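Outdoor Kit Help > Footwear > Boots and shoes

Breaking in leather boots before a long coastal walk - how much is enough?

Posted by mudlark_on_tour

Hello all! I've finally bought my first pair of proper full leather walking boots (Numex, the brown ones with the stitched tongue) and I am ridiculously pleased with them. I've only ever had fabric boots before, which I wore straight out of the box.

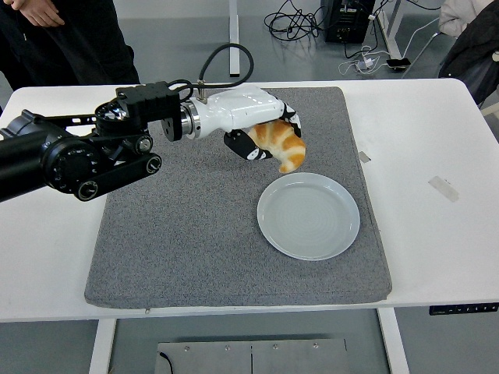
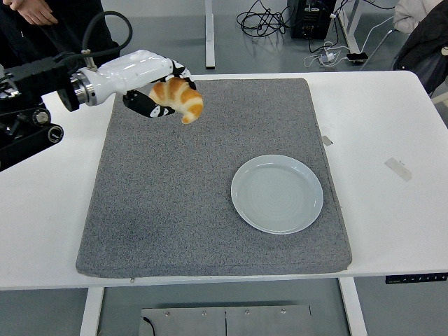

The croissant in the gripper, both photos.

I'm doing the Orkport coast path in October, and the second day has 600 metres of climbing if you add up all the ups and downs. That gives me three weeks. So far I've worn the boots round the house in the evenings and once to the shops. The left one is lovely. The right one rubs a bit on the back of my heel, just above where the padding stops, and it's stiff across the toes when I go up stairs.

Is that normal? Should I be wearing them every day, or giving them a rest in between? A friend told me to fill them with hot water and walk until they dry, which sounds like a terrible thing to do to new boots, but I'm happy to be told otherwise. Also, thick socks or thin?

Posted by Yusuf
Marked as helpful

Congratulations on the boots, you are going to love them! Leather takes longer than fabric but once it has bent in the right places there is nothing nicer on your feet.

Please don't do the hot water thing. It was an old trick for very heavy boots, and modern ones have glue and linings that won't thank you for it.

Three weeks is plenty if you build up. I'd do something like this:

First week, an hour in the house most evenings, going up and down stairs as much as you can stand. Wear the socks you'll be walking in. If the heel starts to feel hot, take them off straight away and carry on tomorrow.

Second week, get outside. Pavement first, then a park or a field, 60 minutes or so at a time. Grass and gentle slopes are brilliant for softening the toe.

Third week, two decent walks with a hill in them, and carry the bag you'll be taking. People forget the bag! Your feet spread a little under the weight and the boots feel different. I found this out on a wet Thursday with a full pack and had to limp to the bus.

For the right heel, try lacing it again from the bottom. Pull it snug over the top of the foot, tie a surgeon's knot where the ankle bends (just wrap the laces round each other twice), then do the upper hooks a little looser. It holds your heel down into the cup so it can't lift and rub. Mine went from unwearable to perfect with that one change - I was so happy I relaced every pair I own.

Socks: medium, wool mix, and fitted closely so they don't wrinkle. If you like a thin liner underneath, go for it, but check there's still room for your toes to wiggle going downhill.

Posted by sogglebottom

wear them. thats it. mine took 5 walks and now I'd sleep in them

Posted by gorse_and_gravel

Agree with nearly all of the above, especially the knot! I'd only add a bit of wax. I use Fesik on mine, a thin layer worked in with the fingers along the crease behind the toes and round the heel, then left overnight and buffed with an old sock. Go easy, as too much can make the leather floppy, and check the label in your boots in case the maker says to use something else.

Take some blister tape as well and put it on before you set off in the morning. The Orkport path is gorgeous, by the way. The steps down to the second beach are steep, so tighten the top hooks before you start down them.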